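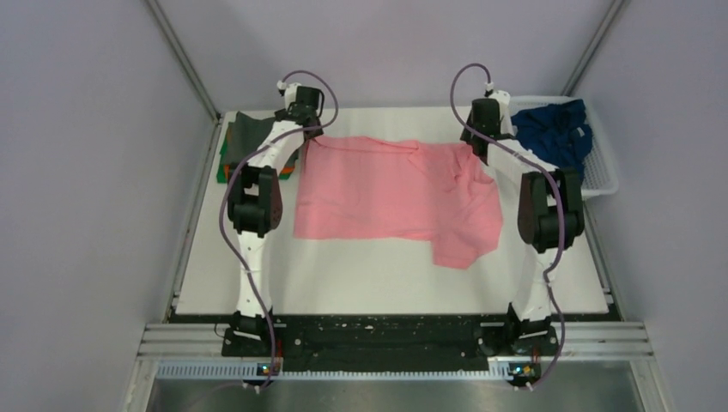

Chaiwat Kamolrat folded clothes for hotels for most of his working life, and he still thinks most people start in the wrong place. They pick up a shirt and fold it in the air. He puts it down first.

"Table, then hands," he says. "If the cloth isn't flat, you are folding the wrinkles in with it."

Kamolrat runs the finishing room at Srithong, a wash-and-fold laundry in Junorcombe that handles 700 orders in a busy month. The orders come from families, two guesthouses and a swim club. Towels are easy. The trouble is soft, thin clothing, the kind that slides around and bunches up on one side while you straighten the other.

His method is slow to watch and quick to learn. Lay the garment down and find the two longest straight edges. Smooth outward from the middle with the flat of the hand. Shallow wrinkles can stay, but a thick bunch has to be opened out before the first fold, or it will show up as a lump in the stack. Then bring the top down, check the corners and fold again.

Work surfaces matter too. Kamolrat likes a plain white table, wiped down between orders, with the basket at one corner and the finished stack at the other. A dark surface hides lint, he says, and lint ends up on somebody's black pants.

Mwajuma Temba came to the laundry from a tailoring shop and does things a little differently. She rolls the top edge of a knit before folding the rest, which she says keeps the neckline from getting a hard crease. Kamolrat doesn't like it — the rolled part makes a stack lean — but he has stopped asking her to change.

They agree on stack height. Anything taller than the basket gets split in two, and heavy items go on the bottom. Sleeves and loose flaps are tucked under before the next piece goes on top.

At home, Temba folds on the bed.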